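Sandcombe Hall > Drumevico project > Meetings > Minutes
Agenda | Minutes | Actions | Safety | Contact

Minutes of the fault meeting, Drumevico table assembly cell

Held in the Sandcombe workroom on Sunday, starting at 2 p.m. Present: the cell operators, the software side, the safety officer, and one guest from Cadwaladr, by telephone.

1. Previous minutes
They were accepted with one correction. The spare gripper pads were ordered from Flultari and have not arrived yet.

2. The fault
The operator on duty reported that the right arm did not stop when the force limit was reached. The program was in the step where both arms hold the table top and the leg is pressed into its corner. The arm continued to push for two seconds after the alarm was written in the log. The operator then used the stop button, and both arms held their position. No person was inside the marked area and no person was hurt. One corner socket has a crack on the inner side, and this table top was taken out of use.

The log was read aloud. The left arm received the stop message at once. The right arm received it late, and the delay is the same in the test that was repeated in the evening with no table in the cell. The meeting agreed that the delay is in the communication and does not come from the gripper.

It was asked if the black covering under the work could have moved and pulled at the table. This was discussed for some time. The covering is not fixed at the front, and it should be, but it can not explain a late message.

3. The work step concerned
The following were attached to the report so that everybody speaks about the same step.
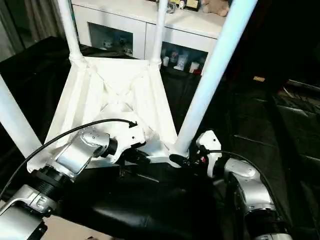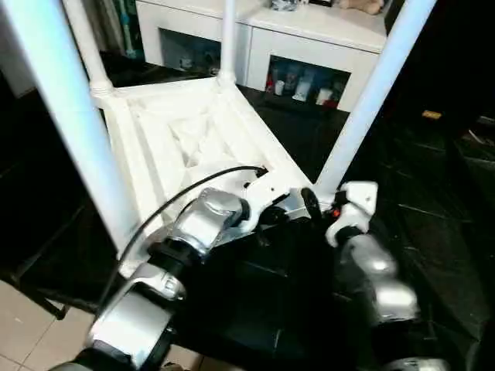
Both arms at the white legs and their sockets, and last a leg from close.
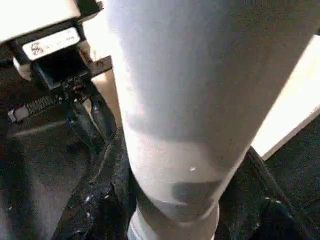

Cadwaladr asked by telephone why the force limit for the right arm was higher than for the left one, and said that in their opinion the two values must be equal as long as both arms touch the same part. The software side answered that the higher value was set in December for a stiffer socket and was not set back afterwards. The meeting regretted this. The value will be set back today.

4. Decisions
a) The cell stays switched off for automatic work until the late message is understood. Slow manual movement is permitted, with a second person at the stop button.
b) The stop message will be tested 1,000 times with no table in the cell. One late message is enough to fail the test.
c) Changes of force limits are written in the book beside the cell, with the old value also.
d) The covering will be fixed at the front edge.

5. Other matters
The cable of the right gripper should be looked at for wear before the test starts. The next meeting is in 7 days, at the same time.

The meeting was closed at 3:40 p.m.

Comments (3)

benchside: Is the stop button wired directly to the arms or does it go through the same network? The minutes don't say. If it's the same network I would not allow manual mode either.

Drumevico cell: It is wired separately. We will add this sentence to the minutes at the next meeting.

tallowgate: Please log the time on both arms from one clock when you run the long test. We had a late stop on ours and lost a week to two clocks that didn't agree.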